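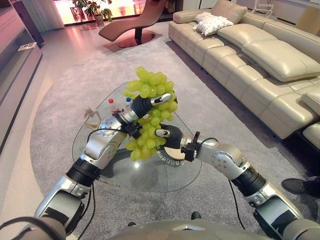
Step 2: Wash and dry the grapes

Okay, you've cleared a shelf in the freezer (that was step 1, and yes, the old peas had to go). Now pull the grapes off their stems and give them a good rinse in a colander. I swish mine with my hand for a minute and toss any that feel squishy. Then spread them on a clean dish towel and roll them around until they're really dry. I skipped this my first time and ended up with one giant grape brick!

Step 3: Freeze them flat

Line a baking sheet with parchment and tip the grapes on in a single layer. A little space between them helps, but don't fuss over it. Slide the sheet into the freezer and leave it for around 3 hours. Mine usually stays in overnight, to be fair, and they come out fine.

Step 4: Bag them up

Scoop them into a zip bag, press out the air and write the month on it. I still had a bag marked January last week and they tasted great.

If you want them fancy, my neighbor Encarnación Barroso rolls hers in lime juice and a spoonful of sugar before they go on the sheet. So good on a hot porch! For little kids, cut each grape lengthwise into quarters before freezing, and let the pieces soften a bit before serving.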